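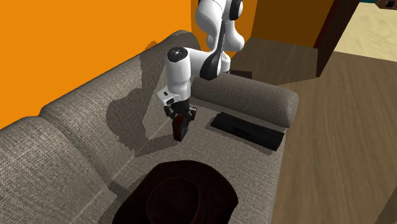 Junhao Cheng

Halis Upholstery Words, version 2

Halis is a small word list for people who sell, repair or translate texts on sofas and chairs. I began it when I worked on the Weltham catalog and found three different names for the same seam on one page.

Contents
The list has 395 entries. Of these, 279 have an English term with a Tagalog term, and the others have English only. Charito Tiongson checked the Tagalog side and corrected many of my spellings.

Files
terms.csv: one entry on each line, UTF-8, separated by semicolon
sources.txt: where each term was found
changes.txt: what is different from version 1

Columns
id, term, part_of_speech, meaning, tagalog, note

The column "note" is often empty. Please do not read an empty note as "no problem".

Known problems
38 entries about springs have a meaning I wrote myself and no second person has read. "Welt" and "piping" are still two entries. In the Anley texts they are the same thing, but in the Navarro texts they are not, so I left them apart.

Updates
Last change of the files: 2019-02-18. Corrections can be sent with the id of the entry and the sentence where you met the word.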